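The Ollix cell is a two-arm sorting station built at Jollulholm to a layout by Valtteri Niskanen. Both arms are bolted to a single aluminum beam along the near edge of the table, and each has its own mounting plate. The cell is used for brick sorting trials and is serviced every 3000 cycles.
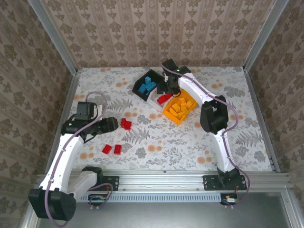 The Ollix cell with its compartmented tray and red, blue and yellow bricks.

Service takes one person 180 minutes. Power is shut off and the plate bolts are checked first, left arm before right. Cables are then inspected along their full length, with most wear found at the elbow. A worn cable is replaced as a set with its connectors. The small circuit boards below the beam are cleaned with dry air.

After service, each arm is homed and run through 4 test picks at low speed. Fault code 131 indicates a lost elbow signal and is usually cleared by reseating the connector. The later Holen cell follows the same schedule.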